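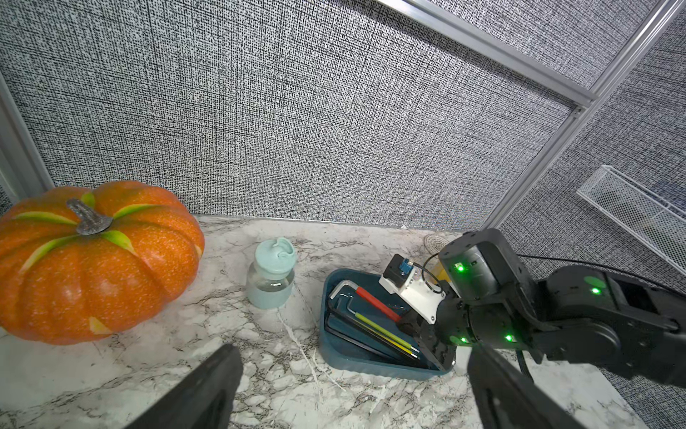 New floor marking tape from Nedura

From February we will keep the Nedura anti-slip floor tape in our warehouse in Irurberg. Many customers asked us for a tape which can be used on stairs and ramps, and also in places where small trucks are passing every day. The tape we sold until now was made for walking only, and on the ramps it became loose at the corners.

The new tape is available in yellow, in black, and in yellow with black stripes. One roll is 8 meters long. It has a rough surface and a strong glue on the back side. The floor must be clean and dry before you put the tape on it. Please press it well with a hand roller, and wait one night before trucks drive over it.

For painted floors we recommend to test a short piece first. Old paint can come off together with the tape when you remove it later.

At the Stiritz factory the tape is in use on 70 stair steps between the packing hall and the loading area. They were satisfied with it and have now ordered the striped version for the ramp outside.

The old tape stays in the catalog until our stock of 550 rolls is sold. Orders of both types can be combined in one delivery. For cut pieces in your own size, please write to the Mavromatis sales office and give the width and the length of every step. The smallest order for cut pieces is 1000 pieces.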